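Fitting ribbed pads and soft fingers to a hand-held gripper

This page covers the last stage of the Pellel build: mounting the fingers, setting the grip and trying it on something you already own. It assumes you have printed the body and fitted the trigger. If you haven't, do the Treloar handle page first.

What you need

One pair of finger mounts, left and right
One pair of ribbed backing pieces
One pair of flexible fingers
Screws and washers from the Galitz kit
A small hex key and a flat file
A computer mouse, or something of much the same shape

Fitting the parts

Clean up the mounts with the file before anything else. Any lip left on the inside edge will push the finger out of line, and you'll spend an evening blaming the trigger. Lay the two mounts on the table as mirror images. It is easy to print two lefts, and I have done it.

Put the screws in loosely on both sides. Slide each ribbed piece in behind its finger with the ridges running at a slant, then bring the screws up a little at a time, going from one side to the other. Stop when the finger no longer rocks. These are screws into plastic, so a quarter turn too many will strip the hole.

Close the trigger slowly. The tips should meet along their whole length. If they only touch at the bottom, back off the screws, push the top of each mount inwards and tighten again.
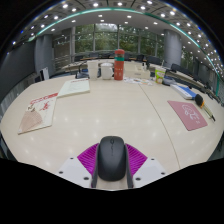
Pitilley, Tue 7 December

I tried the finished fingers on a mouse at the big table. A mouse is a fair test: the shell is smooth and matte, the ends are rounded, and the sides give the fingers a curve to follow. Stand it upright between the fingers and close until both sides are pressed against the shell. Don't keep squeezing after that.

Lift it 200 mm and hold it there, then tilt your wrist to each side. If the mouse turns between the fingers, the grip is too low on the shell. Open up, move the gripper and try again. If it slides straight down, the fingers are probably greasy from handling. Wipe them with a damp cloth and let them dry.

Do four lifts without a slip before you change anything else. Kirsty Henare, who drew the original mounts, also does two with her other hand, and I've started doing the same. It shows up a stiff trigger quickly.

Weigh the complete tool when you're done. Mine came out at 271 g without the cable. Heavier than that is fine, but your wrist will notice on a long session.

Check the screws again after the first day's use. The pattern for the cable clip will go up in January.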